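Prarnano recipe notes, README

Plain text dump of the Prarnano steamed bun and dumpling notes. 1,927 lines, 189 recipes, rest is shopping lists and moaning about yeast. Buns go under the glass lid, plate ready at the side.
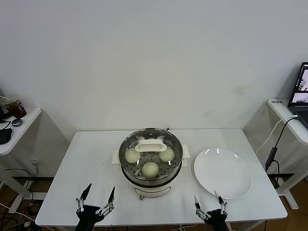
Files

buns.txt - main one
fillings.txt - 187 entries, a few dupes, will fix
kit.txt - pots, trays. Perforated steel bases only so far, bamboo not startd

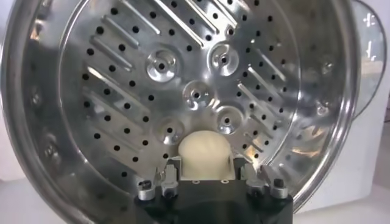

To do

Merge Tusovard list. Weights in grams thruoghout.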